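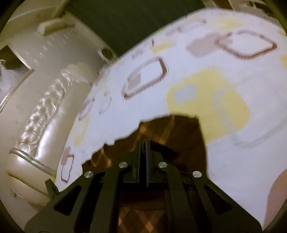 White fabric with brown outlines, beige blocks and a bit of yellow.

THE GREAT DOONA COVER QUESTION
by Octavian Matei

Last month's item on folding fitted sheets brought in more mail than anything we ran over winter, so the household pages are staying in the linen cupboard for one more issue. This time it's doona covers, and whether any of the clever ways of getting one onto a doona are worth the bother.

I should say up front that I've been putting them on the same way for most of my adult life. You crawl in, you find the corners, you crawl out again with your hair standing up. It takes as long as it takes. So when Lawal Oyewole from the Lindia Street end of the building told me I was doing it wrong, and that there was a method where you roll the whole lot up like a sausage and it comes out finished, I was not what you would call a willing student.

For those who haven't met the roll, it goes like this. Turn the cover inside out and lay it flat on the bed with the opening at the foot. Lay the doona on top and line up the edges. Start at the head and roll both together, tightly, down to the foot. Then reach into the opening at each end of the roll, turn the cover over the ends, do up the buttons and unroll it all back towards the pillows.

Lawal does it in the time it takes the kettle to boil. I've watched him. I then went home and tried it on a queen size and ended up with a doona that was in the cover at one side and well out of it at the other, and a roll as thick as a drainpipe that wouldn't turn over at all. The second go was better. The third was about the same as the second.

My complaint is that every set of instructions assumes you have a thin doona and a bed you can walk right round. Mine is against the wall. If yours is too, you'll be doing half the rolling on your knees on the mattress, and the kneeling pulls the cover out of line. I'd also question the claim that it saves your shoulders. You still have to lift the finished thing and shake it, and a winter-weight doona is no lighter for having been rolled.

What did work for me was much duller. Cover inside out, hands inside it, grab the two far corners of the doona through the fabric, flip it over and shake. My mother called it the ghost. A couple of people wrote in to say they peg the top corners to the line on a still day and feed the rest in from there, and I can see the sense in that if you have the yard for it.

Patterned covers help more than any method, in my view. With a plain white one you can't tell a long side from a short side until it's too late. If there's a big shape printed up near one corner, you have something to aim for. Turn a corner back before you start and have a look at where it sits.

A word on the clips. Norar sells a set for $52 that is meant to hold the doona to the cover at the corners so it doesn't slump to the bottom by July. I borrowed a set and used it for 21 nights. They held. They're also hard little lumps and I found one with my foot most mornings. Four loops of cotton tape sewn inside the cover, with matching ties on the doona, will do the same job for the price of the tape, and you can put the lot through the wash without thinking about it.

As for the $197 "self-loading" cover from Indero, with the zip that runs round three sides, I haven't tried it and won't be at that price. If you own one and swear by it, write in. I'd want to hear how the zip is going after a year of washing before I believed a word on the box.

Lawal has offered to show the roll at the December swap table, using his own doona and a cover of anybody's choosing. I've asked that it be done on a bed pushed up against a wall. He says that's unfair. We'll see.

Clean sheets, doona covers and pillowcases are welcome at the table as usual, folded please, with the size pinned to the front. Pop the cat will not be attending, after what happened with the mohair.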